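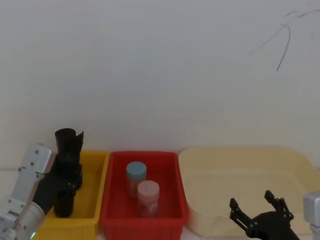
Yellow bin, pale wall, green light on

ok so Losasgate bypass contract finally signed, 16th July. Cernon got it, Leemans in as the local partner. Thread bc I have to run in 5 min

442 million for the road and both bridges. Original ask was 578. No idea yet what got cut, annex isnt public

Bhavana Nair signed for the province. Says design review first, then earthworks from August. Asked her twice about the Numbridge interchange, got "in a later phase"

so Numbridge people still stuck with the one lane under the railway. great

Land payments: five villages, two paid in full, the rest "being proccessed". Same line as last year

Leemans did the drainage on the old ring road fwiw. Held up fine imo, the surface was someone elses job

Contract runs 5 years incl. maintenance. Will post the annex if I get hold of it. Anyone at the Numbridge end with a copy, DMs open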